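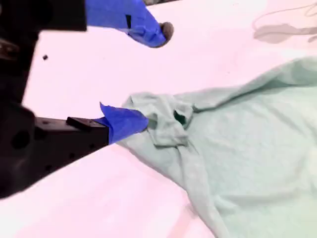 Wrapping the fingers and setting the grip

March, by the Gouveia workshop bench crew

Before you let the arm near any laundry, get the fingers right - I skipped this on my first Varnex build and spent an evening chasing a problem that was all in the tips. Bare metal slides on cotton, so I wrap both fingers in something grippy and bright. Blue is my pick, and against a mint-green cloth on a white table I can tell at a glance where a tip ends and the fabric starts. Press down any loose flap like the pointed one on my lower finger, or it'll snag a hem sooner or later.

1. Power down at the wall and wait for the status light to go out.

2. Wrap each finger from the tip back toward the bracket, pulling snug as you go. Keep the bracket holes clear - you'll want them for step 3.

3. Bolt the brackets on finger-tight, square them up by eye, then tighten.

4. Power up, open the Latitz panel and set grip force to 300. Mine came set at 3,000, and that's way too much for a shirt!

5. Jog the lower finger down until it just touches the cloth, then save that height. I got 119, but yours depends on your table.

6. Run the close command 3 times on a crumpled cloth and watch the bunch between the tips. If it slips, raise the force a little and go again.

Caution: keep your own fingers out of the jaws whenever the power is on, even if the arm looks parked.

Note: redo step 5 any time you rewrap. Fresh tape changes the height more than I expected.

Related
Mounting the Wunness base plate
Latitz panel: saving and loading heights
Cable routing for shared benches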